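Wendcombe Swap & Share list
Subject: Re: [swapshare] supplements and tablets — do we take them or not??
Date: July 3, 2026

Quick one as I'm on the late shift tonight, sorry for the state of this.

On Tuesday's question (quoted at the bottom) — sealed vitamins and supplements yes, opened ones no, anything from the chemist's definitely no. Same as we said in January. Prescription stuff goes back to a pharmacy, any pharmacy, they don't mind where it came from.

Have been going through the bathroom crate at my end. Slow work. Old sheet over the big table, everything out, kitchen roll for the sticky ones. Mostly half used shampoo. Two unopened Hesell hand creams which can go straight on the shelf. A Vustel hot water bottle, no stopper, so that's no use to anyone unless you've got a spare?

Then the pots. The big white ones are a pain, the print wraps right round and it's tiny, and the date is never with the rest of it. Try down by the base before you give up. If it's only a code and no date you can read, don't put it out.

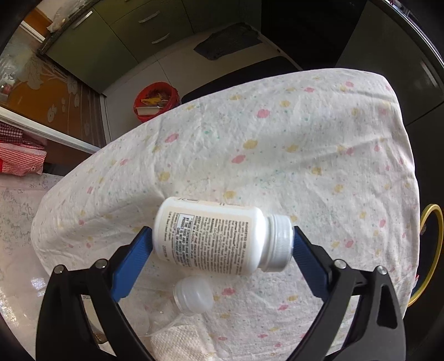

Big white supplement bottle, directions side. Small dark code near the bottom edge.

Note the wording on that one — Food and Drug and so on, so it reads like an American label. Nothing wrong with that but people do ask what it is, so please don't peel labels off or write over them. The directions and the keep out of reach bit need to stay readable. If the label's gone the pot goes in the bin, sorry.

Empties — rinse, lid off, and check what your own collection takes. Mine won't have the small lids. Anyone who wants big screw top tubs for seeds or screws, shout by Sunday, otherwise they go.

Crate numbering, while I remember. Bathroom is 79, kitchen is 102. Someone has put a Yoshida rice cooker in 79. Have moved it. Lead is there, inner bowl isn't, so if it's in your hallway please bring it along.

Can't do drop offs before ten tomorrow. After that fine, side gate not the front, bell is dead.

Will do the kitchen crate next week if I get a clear evning.

> Hi all
>
> Clearing out my aunt's bathroom cabinet and there is a LOT in there.
> Vitamins, fish oil, cod liver something, a few things off
> prescription. Some never opened. Seems a shame to chuck it but I
> don't want to lumber you with it either. Does the share shelf take
> that sort of thing? And do the pots themselves get used for
> anything or is it just recycling?
>
> Also have a bath mat and a nearly new loo brush holder, no brush.
>
> Thanks, can drop off Saturday if its any use

Yes to the bath mat. No to the loo brush holder.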